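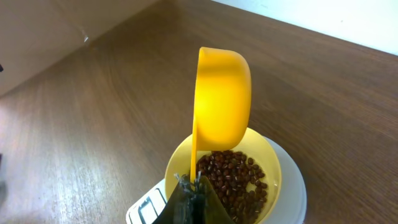 Neleck Food Co-op – Planning Group
Minutes, April 28, 2021
Meeting held straight after the demonstration at Qureshi Hall

Present: six members, plus two from Brultix for item 1 only.
Apologies: three, all by email.
Last minutes: agreed. One correction, the Prellow invoice was paid in full, not in part.

1. Demonstration by Brultix
Ran 20 minutes late, parking. Arm was given the dry goods job we asked for, adzuki beans, scoop, bowl and kitchen scale. Brultix went through settings first, then let it work without anyone touching the controls. Members asked to stay behind the tape and mostly did.

Points raised:
– Speed. Slower than our packing shift. Brultix said speed can go up but wouldn't promise how far with beans. They want to test more first.
– Target weight was 60 grams. Group wanted to know what happens if it goes over. Answer: it can be set to take some back out, or to flag it and wait. We'd want the flag.
– Scoop. Ordinary plastic measuring scoop, same type we have in the packing room. Good, no special tools to buy. Asked if metal ones would work, they think so, will confirm.
– Cleaning. Fingers come off and can be washed. Rest is wipe down only. Food safety lead not happy with "wipe down only", wants it in writing.
– Allergens. One set of fingers per product group? Not answered properly. Chase.
– Containers. Ours are deeper than the ones brought today. Need to send two or three of each size. 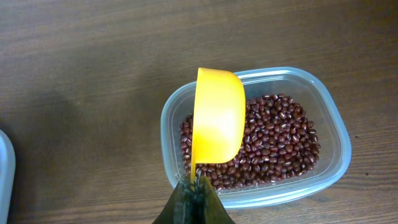 – Flour and other powders. Not ready yet, Brultix were straight about this. Lentils and split peas ok. Rice ok.
– Noise. No complaints, people could talk over it.
– Space. Would need the long table against the wall, so the label printer has to move. No one keen on that.

Views round the table after Brultix left: four in favor of a trial, one against, one wants to see costs. Concern about packing shift hours came up again. Agreed nothing goes further untill the shift members have been asked directly.

2. Costs
Short one. Trial fee is nine hundred for the month, includes set up and one training session. Not included – insurance, extra fingers, delivery. Full quote to follow. Prellow to be asked for a price on the same basis so we have two to compare.

3. Open day
Members' open day stays in November. If trial goes ahead, ask Brultix to bring the arm back for it. 37 households came last time so hall needs booking early. Qureshi Hall has a new booking form, use that one. Bean weighing could go next to the tasting table, or near the door, left open.

4. AOB
– Freezer seal still not fixed.
– Key for the side cupboard is missing, please check pockets.
– Tea fund low.

Actions
Secretary – chase Brultix on allergens, cleaning in writing, metal scoops
Packing lead – send containers, talk to shift members
Finance – quote from Prellow, insurance question
Hall contact – book Novmber date

Next meeting: same place, 9 a.m., date by email.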